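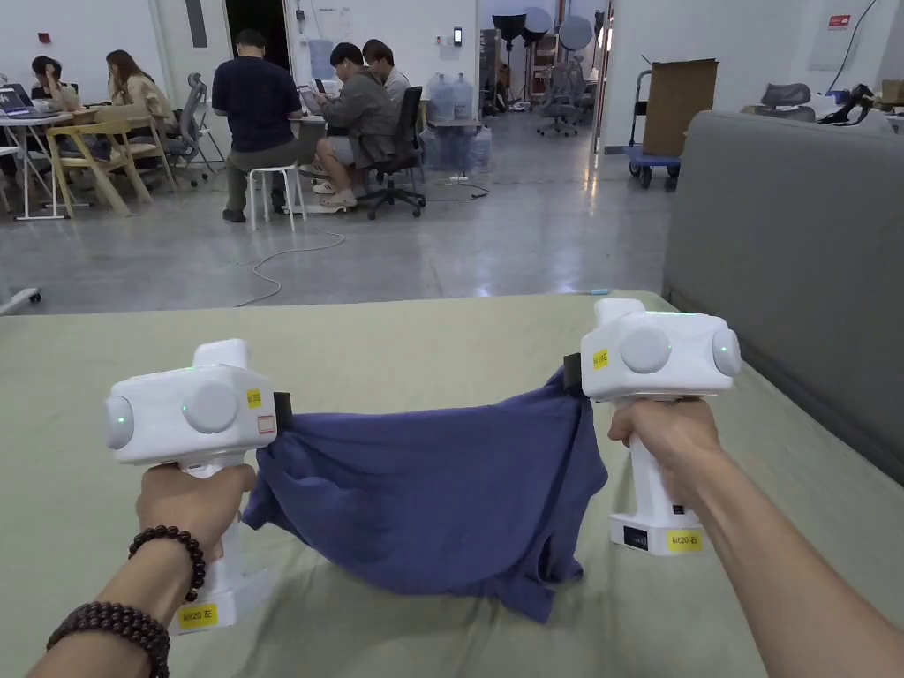

Moving the Rirness sync code off my laptop

Version 2 of Rirness went out on 10th January, and the release notes over on the project page cover what changed for people who use it. I want to write down what changed on my side, mostly so I can find it again.

Up to now I built every release on my own laptop. I had a shell script called build.sh that had grown to 463 lines, and it assumed a lot: a certain folder layout, a certain version of Python, a signing key sitting in my home directory. When Ya-wen Yuen joined me on the project last May, it took her most of a weekend to get a build that ran. She kept notes on every step that failed, and those notes became the to-do list for this work.

The first thing I did was split the script. Fetching dependencies, compiling, running the tests and packaging are now four separate scripts, and each one can be run alone. I deleted a good chunk of the old file in the process. There was a whole section for a database we stopped supporting before the first public release.

Next I set up a build server. I looked at Brorkell and Ultance and went with Ultance. Brorkell has the nicer web page for reading logs, but I couldn't get it to keep the dependency cache between runs, and I gave up after two evenings. With Ultance the cache goes in one folder that you name in the config file. A clean build takes 521 seconds. With the cache in place it takes almost 300.

The signing key was the slow part. I didn't want it in the repository, even encrypted, so it lives in the server's secret store and gets written to a temporary file during packaging. My first attempt printed the file path and the passphrase to the log. I made a new key after that and turned off command echo for the whole step.

Yen-ting Sin asked in the comments on my last post whether the tests run against a real server. They do now. There is a small test account on a spare machine, and the sync tests create a folder, fill it, sync it both ways and delete it. Two of them still fail now and then when the machine is busy. I raised the timeout and they fail less often. I need to look at that properly.

Windows builds are still done by hand. Ya-wen has a branch for it, and I'll merge it once the installer step stops asking for a password.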